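The Long Lunch Comes Back to Vidwood

For most of June, the only restaurant in Vidwood closed at noon, a bold choice for a place that sells lunch.

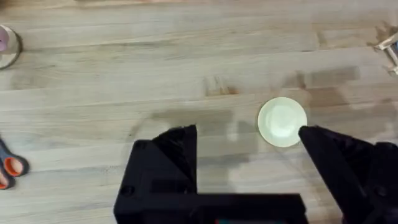

Henrik Rieger, who bought Pimeletti from his uncle, blames the soup. It takes 3 hours, and he refuses to start before nine. His regulars learned to wait – then to nap. Now the doors open at 2, the soup is ready by 4, and the bread is gone long before either.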